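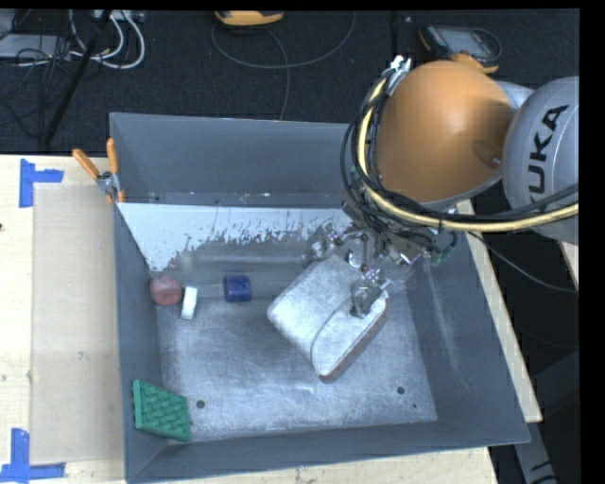

Flarley 10-24 zoom, second-hand: notes after the first 476 frames

07/01/2019

The lens came from Soliman, the used dealer, graded "good", with a rear cap and no hood. It replaces a Drelletti kit zoom that I had been using since April. The body is an APS-C one, so the wide end is not as wide as the barrel suggests.

Centre sharpness is fine from wide open. The corners at 10 mm are soft until f/8, and the left side is slightly worse than the right -- a small decentring, I think. It shows on brick walls and not much else. Distortion at the wide end is the wavy sort, so the single slider in my raw converter does not fully remove it. I loaded an Irovik profile instead and that does the job, at the cost of a thin strip along each long edge.

Autofocus is slow and audible. Two of the indoor sets had to be shot again with the focus fixed by hand. The focus ring turns the opposite way to my other lenses, and I still get it wrong.

Flare is moderate. With the sun just outside the picture there is a green spot which a hand will block.

The body's shutter count now stands at 3,535. Next job is to find a hood that fits. The Drelletti one is the right diameter but darkens the corners below 14 mm.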